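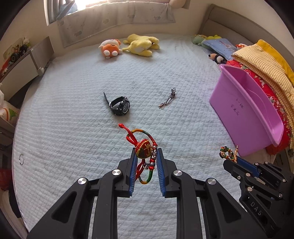
The Rebane method is a way of teaching robots to handle small, floppy and easily tangled things by recording people doing the same work with hand-held grippers. It takes its name from the Rebane workshop in Stukside, where it was first tried out, and it is mostly used for household jobs such as sorting jewelry, putting away toys and clearing the top of a bed. The person doing the work holds one gripper in each hand, and a camera on the tool sees more or less what a robot's wrist camera would see later on. No robot needs to be in the room while the recordings are made, and a good many of them come from ordinary, lived-in bedrooms with plush toys and blankets all over the place.

Background

Earlier work at Stukside relied on steering a robot arm from a distance, and anyone who has tried to pick up a bracelet that way will know how slow and tiring it can be! Cords fold over on themselves, beads roll, and the loop that was open a moment ago closes up as soon as it is touched. People manage all this without much thought, and the idea behind the method was to let them go on doing so, only with jaws in place of fingers.

Recording

A session begins with a handful of items laid out on a soft surface, usually a bed or a sofa, and a bin to put them in. Braided cord bracelets, strings of beads, bangles and wristwatches are all common choices. Bracelets are the favorite of most teams, partly for their size and partly for the way a stiff braid will stand up between the jaws while a thin cord simply hangs. Soft ribbed pads are preferred to smooth ones for this kind of work, and both hands are kept in use wherever possible, so that the recordings show how one hand waits for the other.

The first collection, known as Girer, holds 1,782 recordings made in 34 homes. Each is trimmed at both ends and checked for lost tracking before it goes into training.

Results

In the Derham trial, which was written up on Apr 18, 2018, a two-armed robot trained on Girer was given 294 attempts at clearing jewelry from a quilted bedspread. It did well with watches and thick braids and rather poorly with thin metal bangles, which lie flat and blend into pale cloth. Training on single-handed recordings alone gave weaker results, chiefly on items with trailing cord.

Limitations

The gripper gives its user some sense of touch through the handle, and the robot receives none of it, so very light beads are sometimes squeezed too hard or let go too soon. Knots remain difficult. A second collection, with more chains and clasps, was started the following May.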